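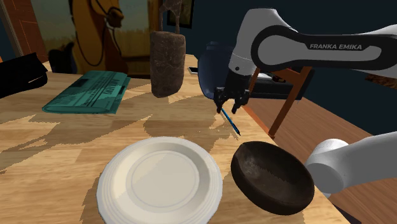
How do you keep a daily writing habit going once the first burst wears off?

Katsuhiko Imai
I started a novel in January and I'm loving it! I did over 200 words every morning before work for weeks, then missed a few days and now I can't get back in. Do you go back and reread everything, or just plough on from where you stopped?

Ayane Amano
Plough on! I had exactly this with my second book (a ghost story set in Paltbridge, great fun to write). Rereading is a trap, I'd fix one comma and lose the whole evening. What got me moving was stopping halfway through a sentence each night, so I always had something to finish. My best day after that was 1416 words. I was dancing round the kitchen! Leave yourself a scruffy note about what happens next, too. Mine just said "Onsri finds the letter", and off I went.

Skorex
reread the last page only. works for me

Ditau
I do mine longhand on the bus, which I can't recommend enough. Page 213 now and still can't read half of it!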